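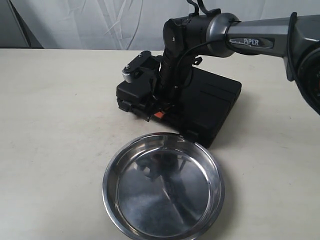
Dalal Kanaan wrote in after my last post to say that I was wrong about marmalade, that I had been wrong about it for years, and that sixty minutes of simmering is what you do to peel you dislike. She gives hers two hours, lid on, and doesn't touch the sugar until a strip squashes between finger and thumb.

I have been turning this over since Friday, mostly while chewing. The last batch set beautifully. It also contained what I can only describe as small orange toenails. I had put this down to character.

The recipe came from a spiral-bound book called The Clastard Kitchen, bought at a church sale in Brandon, and I've followed it faithfully apart from the bits I ignored. It says "simmer till done", a phrase I took to mean until I was bored. It also wants 12 oranges, and my pan holds eight if you aren't fussy about the hob.

So, a new batch. I did as Dalal says. Two hours with the lid on, windows running, radio on, the cat in a huff on the stairs. Then the sugar, warmed in the oven first, which was my grandmother's way and which may do nothing at all. Then the rolling boil, the cold saucers, and that stretch of the evening when you push a blob with your finger every few minutes and tell yourself it wrinkled.

It hadn't wrinkled. It didn't wrinkle at nine, or at half past. I finally potted it just before eleven, by which time it had gone the colour of a good sideboard and I was eating toast in advance.

The peel is soft. I'll say that now and get it over with. The set is on the loose side – it slides off the knife and makes for your cuff – but I would sooner wash a shirt than see the dentist again.

Dalal, you may have a jar. I'd like the jar back.

Two other people wrote to ask about lime. I tried lime once, in May, and it came out grey. If anyone has kept theirs green without a bottle of colouring, the comments are open, and I've got the rest of the sugar to use up.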